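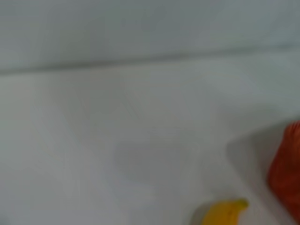 그림 1. 손목 카메라 영상. 아래쪽에 바나나의 일부가, 오른쪽에 주황색에서 붉은색을 띠는 물체의 일부가 보이며 영상 전반의 초점이 흐리다.

3. 원격 조작 시연의 수집과 정제

3.1 과제 정의

본 절에서는 물체를 집어 바구니에 담는 과제를 대상으로, 사람의 시연을 로봇의 학습 자료로 수집하고 정제한 절차를 기술한다. 과제는 접근, 파지, 이송, 투하의 네 구간으로 나뉜다. 각 구간의 경계는 조작자가 지정하지 않으며, 그리퍼의 개폐 신호와 손끝 높이의 변화로부터 사후에 산출하였다. 하나의 에피소드는 조작자가 기록 시작 페달을 밟는 시점에 시작하여 로봇 팔이 대기 자세로 복귀한 시점에 종료된다.

시연은 두 가지 방식으로 취득하였다. 첫째는 조작자가 로봇 팔을 손으로 잡고 이끄는 직접 교시 방식이고, 둘째는 조작자가 별도의 입력 장치를 움직여 로봇을 구동하는 원격 조작 방식이다. 원격 조작에는 본 연구진이 구성한 Clarkier 인터페이스를 사용하였다. Clarkier는 입력 장치의 자세 변화를 작업 공간 좌표계의 상대 변위로 변환하여 팔 제어기에 전달하며, 그리퍼의 개폐는 검지 방아쇠의 눌림 정도에 대응시킨다. 그리퍼는 Grello로 명명한 두 손가락 구조의 말단 장치이다.

이하에서는 두 방식으로 취득한 자료 전체를 Wultudlow 자료 집합으로 칭한다. Wultudlow는 총 1255개의 에피소드로 구성되며, 이 가운데 직접 교시로 취득한 것은 555개이고 나머지는 모두 원격 조작으로 취득하였다.

3.2 시점 구성과 관측의 특성

모든 에피소드는 머리 시점과 손목 시점에서 기록하였다. 머리 시점은 작업대 위의 배치와 팔의 진입 방향을 파악하는 데 쓰이고, 손목 시점은 파지 직전의 상대 위치를 추정하는 데 쓰인다. 두 시점의 기록은 동일한 시계를 기준으로 정렬하였으며, 정렬 오차가 한 프레임 간격을 넘는 에피소드는 수집 단계에서 재촬영하였다.

손목 시점의 영상은 거리에 따라 선명도의 차이가 크다. 그림 1에서는 물체의 윤곽과 작업대 면의 음영이 모두 흐릿하고, 채도가 높은 영역은 오른쪽 아래에 모여 있다. 이러한 프레임에서는 바나나의 색과 대략적인 굽은 형태는 구별되지만 오른쪽의 물체는 종류를 판별하기 어렵다. 초기 실험에서는 선명도 지표가 기준에 미치지 못하는 프레임을 일괄 제거하였는데, 접근 구간의 관측이 과도하게 손실되어 정책이 물체 근처에서 정지하는 현상이 빈번하였다. 이에 따라 최종 구성에서는 흐린 프레임을 보존하고, 손목 시점의 특징에 프레임별 신뢰도 가중치를 부여하는 방법을 채택하였다.

가중치는 영상의 고주파 성분과 손끝 속도를 입력으로 하는 소규모 회귀 모형으로 추정한다. 가중치가 낮은 프레임에서는 머리 시점의 특징이 행동 예측에 더 크게 기여한다. 다만 머리 시점 역시 이송 구간에서는 움직임에 의한 번짐의 영향을 받으므로, 두 시점의 가중치 합을 고정하지 않고 각각 독립적으로 산출하였다.

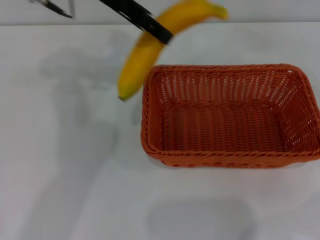 그림 2. 머리 시점 영상. 검은색 그리퍼 손가락이 닿은 바나나가 흰 작업대 위에 들려 있고, 그 오른쪽 아래에 비어 있는 주황색 바구니가 놓여 있다.

3.3 이송 구간의 시연 품질

그림 2는 바나나가 공중에 들려 있는 순간에 해당한다. 바나나에는 움직임에 의한 번짐이 나타나며, 꼭지의 반대쪽 끝은 바구니의 왼쪽 위 모서리 바로 왼편에 위치한다. 이처럼 길고 굽은 물체에서는 손끝의 위치만으로 물체가 차지하는 공간을 대표할 수 없다. 손끝이 바구니 테두리 안쪽으로 들어온 뒤에도 물체의 한쪽 끝이 바깥에 남을 수 있으므로, 투하 시점의 판단에는 물체의 방향이 함께 고려되어야 한다.

조작자 4명에게는 수집에 앞서 동일한 지침을 제공하였다. 지침의 내용은 다음과 같다.

가. 파지 후 물체를 수직으로 들어 올린 다음 수평 이동을 시작한다.
나. 물체의 긴 축이 바구니의 개구부를 벗어나는 경우 테두리에 도달하기 전에 손목을 회전시킨다.
다. 투하 높이는 조작자의 판단에 맡기되, 그리퍼가 바구니의 바닥에 닿지 않도록 한다.
라. 파지에 실패한 경우 기록을 중단하지 않고 같은 에피소드 안에서 다시 시도한다.

라항은 선행 연구의 관행과 다르다. 다수의 연구가 실패가 포함된 시연을 제외하나, 본 연구에서는 재시도 동작을 회복 행동의 예시로 간주하여 보존하였다. 재시도 구간에는 별도의 표지를 부여하고, 실패 직전의 짧은 구간은 손실 함수 계산에서 제외하였다. 실패를 유발한 동작 자체가 모방 대상이 되는 것을 방지하기 위함이다.

직접 교시와 원격 조작 사이에는 궤적의 성격에 차이가 있었다. 직접 교시에서는 이송 속도가 비교적 일정하였고 손목 회전이 이동과 동시에 이루어졌다. 반면 원격 조작에서는 이동을 멈춘 뒤 손목을 회전시키는 경향이 관찰되었으며, 이는 숙련도가 낮은 조작자에게서 두드러졌다. 또한 직접 교시에서는 조작자의 손이나 팔뚝이 머리 시점에 포함되는 경우가 있어, 해당 영역을 가린 뒤 학습에 사용하였다. 가림 영역의 경계가 물체와 겹치는 에피소드는 수작업으로 검토하였다.

정지 구간은 행동의 다봉성을 높이는 요인이 된다. 동일한 관측에 대하여 정지와 이동이 모두 정답으로 주어지기 때문이다. 본 연구에서는 손끝 속도와 손목 각속도가 동시에 문턱값 이하인 구간을 시간축에서 압축하였다. 그리퍼의 개폐 전후는 압축 대상에서 제외하였는데, 이 구간의 정지는 접촉이 안정되기를 기다리는 동작으로서 과제 수행에 필요하다고 판단하였다.

3.4 용기 테두리의 관측

투하 구간에서는 바구니 테두리의 위치가 주된 단서가 된다. 손목 카메라가 바구니에 접근하면 전체 외형은 시야를 벗어나고 모서리와 일부 변만 관측된다. 그림 3에 제시한 손목 시점 영상에서는 둥근 모서리 하나와 그에 이어지는 테두리가 보이며, 바구니의 나머지 부분은 왼쪽과 아래쪽으로 시야 밖에 놓인다. 꼬인 형태의 테두리는 오른쪽 변에서 요철이 뚜렷하고 왼쪽 위의 변에서는 다소 흐리다. 내부의 엮임 무늬는 촘촘하게 반복되어 국소 특징점의 대응에 모호성을 야기한다.

이러한 이유로 투하 위치의 추정에는 내부 무늬의 특징점을 사용하지 않고, 테두리의 분할 결과와 작업대 면의 경계를 사용하였다. 분할 모형은 Wultudlow의 손목 시점 영상에서 추출한 프레임에 수작업으로 표지를 부여하여 학습시켰다. 그림자가 테두리에 인접한 프레임에서 경계가 바깥쪽으로 확장되는 오류가 확인되었으며, 밝기 변환을 포함한 자료 증강으로 이를 완화하였다. 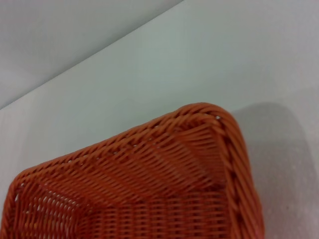

3.5 평가 절차

정제한 자료로 학습한 정책의 평가는 실제 로봇에서 96회의 시행으로 수행하였다. 각 시행의 초기 배치는 학습 자료에 포함되지 않은 것으로 구성하였고, 바구니의 위치와 방향도 시행마다 변경하였다. 물체가 바구니 안에 놓이고 그리퍼가 완전히 이탈한 경우를 성공으로 판정하였다. 물체가 테두리에 걸친 상태로 멈춘 경우는 실패로 처리하되, 원인 분석을 위하여 별도로 분류하였다.

비교 대상은 직접 교시 자료만으로 학습한 정책, 원격 조작 자료만으로 학습한 정책, 그리고 두 자료를 함께 사용한 정책이다. 세 정책의 신경망 구조와 최적화 설정은 동일하다. 자료의 양에 따른 영향을 분리하기 위하여, 단일 방식의 정책과 비교할 때에는 혼합 자료에서 같은 수의 에피소드를 추출하여 학습한 결과를 함께 산출하였다.

평가자는 시행 중인 정책의 종류를 알지 못하는 상태에서 성공 여부를 기록하였다. 판정이 불분명한 시행은 머리 시점의 기록을 재생하여 다시 판정하였으며, 손목 시점의 기록은 판정에 사용하지 않았다. 정책별 성공률과 실패 유형의 분포는 4절에서 보고한다.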